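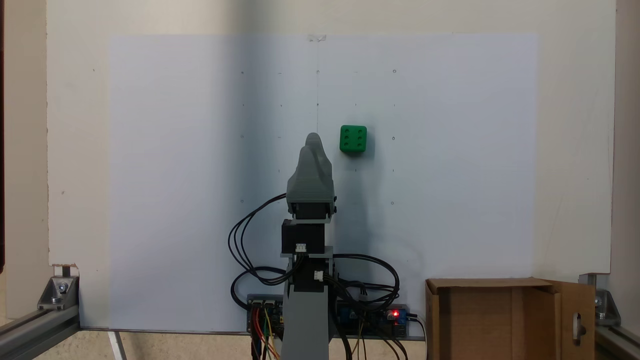 The arm with the green die beside the gripper, and the dotted sheet taped up behind it.

Keeping a small arm honest

The bench arm at Staniforth has a job that sounds simple. It goes to a set of points, picks up or puts down whatever is there, and reports where it thinks it has been. The team that runs it spends more of the week looking after the arm than using it.

The housings are printed in grey plastic and the joints are hobby-type motors, each with a small white plug. Printed parts creep a little under load and screws work loose. By the end of a long run the tip can be two or three millimetres from where the software puts it, and on a job that handles dice that is enough to miss.

The remedy is a sheet of paper marked with dots. The arm is sent to each mark in turn and the error is written down by hand. In April the whole check took a morning. It now takes 40 minutes, mostly thanks to a script called Brivau, which moves the arm on to the next mark when a key is pressed.

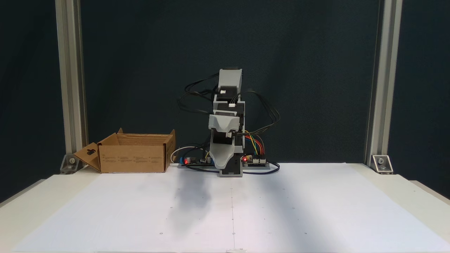 The first thing looked at is the cable run. The leads are left in wide loops so that no joint pulls on a plug at the end of its travel. They used to be tied close to the links, and two connectors failed within a fortnight. The loops look untidy and catch the eye of every visitor, but the plugs have stayed in.

Next comes the power. The arm is switched on and left to hold its upright pose while somebody feels each motor for heat or chatter. After that it swings through its full range, slowly at first and then at working speed.

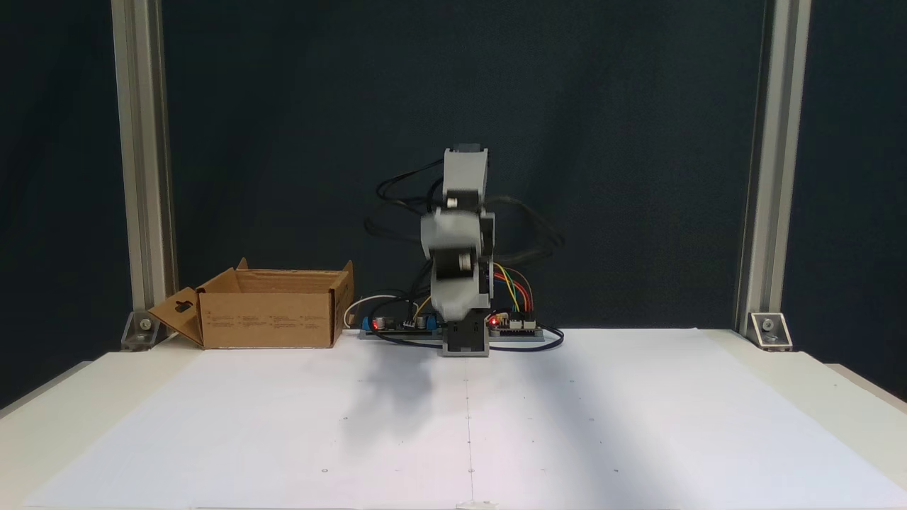

The upper arm on the move, with the lights showing on both boards.

Any motor that hums is taken off and its position reading compared with the value stored for it. On the last check the elbow should have read 2538 and gave 2504. The horn had slipped on its spline. Putting it back took ten minutes, and finding the right screwdriver took longer.

The log is kept in a ruled notebook and copied into the computer at Privlow, where a second arm of the same pattern is being built. Both sites replace the horn screws every 100 hours, whether or not they seem worn. A new paper sheet goes up when the old one has been handled too much to trust, and its centre line is drawn again with a steel rule.

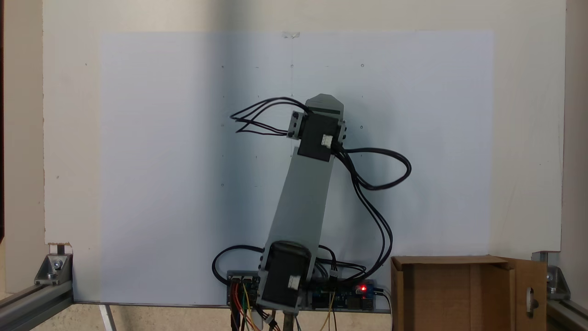 What goes wrong most

Loose jumper wires come first. They push into the header pins and have nothing to hold them there. Ukden, which supplies the printed parts, has offered a clip to go over the row, and a trial one is on order.

Second is the frame. If a corner bracket shifts, every point on the sheet shifts with it, so the bolts are checked before the arm is blamed.

2021-08-27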